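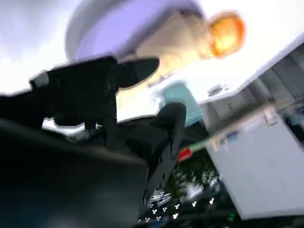
December, after 9 p.m.

Corina rang at lunch to tell me I had to hear about the new putter. I said I had already heard about the new putter. It's called the Hikano, it costs $697, and Gonçalo Patrício has now played five rounds with it and is telling anyone in the grill room that it has changed his stroke. His handicap was 18 in the spring. It is 18 tonight, I looked it up.

Played the back nine with both of them this afternoon anyway. Cold, greens slow and a bit furry, the pin on 12 stuck up on that silly shelf again. Gonçalo holed one from off the fringe at 11 and gave me a look. Fine. I've seen him do that with the old blade he bought at a yard sale. Then he three-putted 13, 14 and 16, and each time the trouble was the greens, or the grain, or my shadow. My shadow was behind him on 14.

Corina says I'm being mean and that confidence is worth a few strokes. Maybe. She said the same about the Sisik balls last winter, and I've still got most of a box in the trunk. They went as far as any other ball and into the same pond.

What bothers me more is the winter league. The email from Wuretti says we'll play full handicaps off the forward tees, "to keep things moving." Last year it was the same promise and we stood on the 7th tee so long that Corina ate her whole sandwich. I don't see what changes. There are more pairs signed up, if anything, and the light goes by about 5.

I signed up all the same. Paired with Mishra's brother-in-law, whom I've never met – he put down a handicap of 7, and I'll believe that when I see him get out of a bunker.

My own round: hit it decently off the tee, chipped like a man wearing mittens. Two good irons, the one into 15 and the one into 17, both with the old 6. Left a four-footer short on 18 to lose the dollar. Gonçalo offered to let me try the Hikano on the practice green afterward. I had a few goes. Made some, missed some. The grip is nice, I'll give it that.

Need to regrip the wedges before league starts. Also owe Corina for the cart.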